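The slow boat to Nidora

By the second morning I had stopped checking the time. The ferry had left the mainland at dusk, I had slept in a reclining seat with my coat over my knees, and when I went up on deck with a cup of tea there was nothing in any direction except flat grey water and one very determined gull. I can't remember when I last felt so pleased to be getting nowhere fast.

Nidora is the outermost of the inhabited islands on the Shirima line, and the boat is the only way in. There's no airstrip. The crossing takes two nights if the weather behaves, calling at three smaller harbours on the way, and the ship carries everything the islands need: flour, fridges, a crated pony on my trip, sacks of post. It takes 240 passengers in summer and a good deal fewer in March, when I went, which meant I had a whole row of seats and the pick of the bread rolls.

Go in March if you can bear a bit of wind! The hills are green right down to the rocks, the almond blossom is just finishing, and the cafés on the harbour have got their chairs out again but haven't put their prices up. You'll want a proper jumper and a waterproof. I wore both every day and took both off every lunchtime.

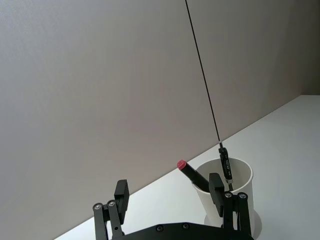
The first stop is Rultico, which you reach in the small hours, and I'd urge you to set an alarm for it. The harbour is so narrow that the ship has to turn round outside and come in backwards, with the whole crew shouting and the stern lights sliding past people's bedroom windows. Half the village seems to come down to meet it, in slippers some of them. We were tied up for perhaps twenty minutes. A sofa went ashore, then two crates of lemons came aboard, and then we were off again and I was far too awake to go back to bed.

You can break the journey there if you ask when you book, and on the way home I did. It was worth it for the walk alone. A mule path climbs behind the church, 355 steps according to the sign at the bottom, and comes out on a ridge where you can see both coasts at once — the sheltered side all coves and vegetable plots, the other side just cliff. Take water, as there isn't a tap after the last house.

Nidora itself comes up out of the sea very slowly. You see the mountain first, 1,862 feet of it, usually wearing a cloud, and it's another three hours before you can make out the white town spread along the bay. Over 400 people live there all year round and I think I said good morning to most of them.

I had a room above the bakery, which meant waking at five to the smell of sesame and going back to sleep very happy. The balcony was just big enough for one chair. From it I could see the breakwater, the fishing boats and the blue door of the Sakemix, the island's one bar that stays open through the winter. It does coffee from seven, soup at noon and a fierce herb spirit from whenever you ask for it. The soup changes daily and there's never a choice. I had chickpea, then fish, then chickpea with fish, and I'd go back tomorrow for any of them.

Most visitors come for the swimming, and the beach below the town is lovely, but my favourite day was spent walking round to the old salt pans on the north shore. It's two hours each way on a level track, past stone sheepfolds and a chapel the size of a garden shed. The pans are cut straight into the rock. On a still day they fill with sky, and flamingos drop in on their way somewhere else. I saw five, standing about like guests who had arrived too early for a party, and ate my cheese pie as quietly as I could.

The mountain is a bigger outing. The path is marked with red paint as far as the spring and after that you follow the wall. I went up in cloud and saw my own boots, mostly, until the last ten minutes when the whole lot blew away and there was the sea on every side and our ferry, tiny and white, coming back for us.
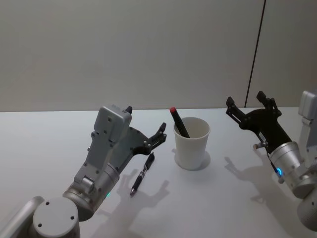
If you go

The ferry sails twice a week in spring and daily except in bad weather from June. Seats are cheap and perfectly comfortable, but a cabin is worth having on the outer leg, where the sea can get lumpy. Book the Rultico stopover at the same time as your ticket.

Rooms on Nidora are best arranged by phone. Bring cash, as the only machine is in the post office and the post office keeps its own hours. Good boots, a torch for the walk home and a long book will see you right.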